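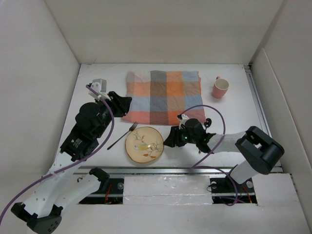 ## One place setting, four pieces

1 May 2018

I have been replacing our everyday tableware one piece at a time since last July. The old stuff was a boxed set from my first apartment, and enough of it had chipped that I was eating off whatever came out of the cabinet first. The new rule is that each setting gets four items: napkin, plate, fork, mug. Knives and spoons stay in the drawer until a meal calls for them.

Notes on each piece follow, mostly so I remember what to reorder.

### Napkin

Cotton, from Fanero. Large plaid squares in orange, peach, pale blue, grey and dusty pink, with a deeper salmon-pink band along one edge. I bought one as a test and measured it before the first wash at 342 mm on the short side. It has now been through the machine every week or so at warm, and the short side has not changed by more than I can read off a steel ruler. The colors have held too.

It wrinkles. I don't iron napkins and don't plan to start. Pulling it flat by the corners while it is still damp takes out the worst of the creases, and the plaid hides a fair amount of the rest. A plain white one would not.

### Plate

Round, beige rim, with a small yellow-and-grey bird painted on it, sitting in thin branches with tiny orange leaves. Drorkis sells it as a single, which was the main reason I picked it over two others I liked about as well. I normally avoid illustrated plates because they look busy with food on them. On this one the branches are thin enough that it doesn't bother me, and the orange in the leaves is close to the orange in the napkin. I did not plan that.

The seller says dishwasher safe. I run it on the bottom rack, facing the center, with a gap on either side so the rims don't touch. No marks so far. I would not put a steak knife to it.

### Fork

Dark metal, long thin handle, from De Smet. It weighs 52 grams on the kitchen scale. The fork it replaced weighed 56, and the difference is noticeable mainly in the handle, where the old one was much thicker.

Dark finishes show water spots as pale dots, so I dry it by hand. Skipping this once is fine. Skipping it for a week leaves a haze that takes a drop of vinegar to remove. If you don't want to dry forks, buy plain stainless.

### Mug

Pink ceramic outside, white inside, from Malletti. The white interior matters more than the outside color, for two reasons: I can judge the strength of tea by eye, and I can see when the mug needs a proper scrub. Baking soda on a wet sponge takes tea stains off. I fill it with 100 ml of hot tap water and let it stand while the kettle boils, then empty it and pour.

The pink is not the same pink as the napkin. Side by side they are close enough.

### Layout

Napkin flat at the back, plate in front of it, fork on the left, mug to the right of the napkin. I used to put the napkin under the fork, but then it has to be pulled out before you can eat, and the fork goes with it. With the mug up beside the napkin, it is also clear of my elbow.

On a white table the whole thing reads as more colorful than it does on wood. Our kitchen table is oak, and the beige rim nearly disappears against it.

### Still to do

- Second napkin, same plaid if Fanero still has it. Otherwise anything with orange in it.
- Three more forks.
- Decide whether the other plates should have birds. Leaning toward plain beige.
- Find a drawer divider long enough for the fork handles.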